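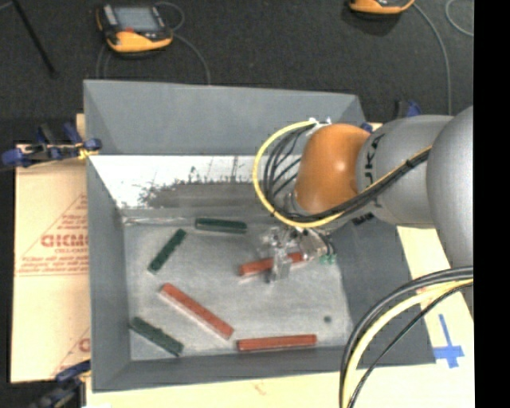
The delegation from Paltinstead was received at the Draltberg works at ten in the morning. Mrs. Escobar, who had charge of the visit, requested that all guests remain behind the line and hold their questions until the end of the demonstration.

Mr. Vidal asked his question at once.

"Does it know which are the red ones?"

"Questions will be taken at the end," said Mrs. Escobar.

The guests regarded the bin. It held red blocks and green blocks, and the arm had come down over one of the red. According to the printed program, the cell had completed 1,596 picks since May, and the town was invited to consider a contribution toward the next 1,000. Mr. Echevarría, representing the council, read this passage twice and folded the program into his coat.

Diễm Thân stood at the control desk. She had worked in the old sorting hall for eleven years, beside Mr. Vidal, and had not seen him since it closed. She kept her eyes on the arm.

"We did 280 an hour, the two of us," Mr. Vidal informed the council. "With the radio on."

"That figure is not in the program," said Mrs. Escobar.

"No," said Diễm Thân. "But it is correct."

Mrs. Escobar made a note. When the time for questions came, Mr. Vidal was offered the first. He removed his hat and asked Miss Thân whether she still took her lunch at noon.

She replied, for the record, that she did.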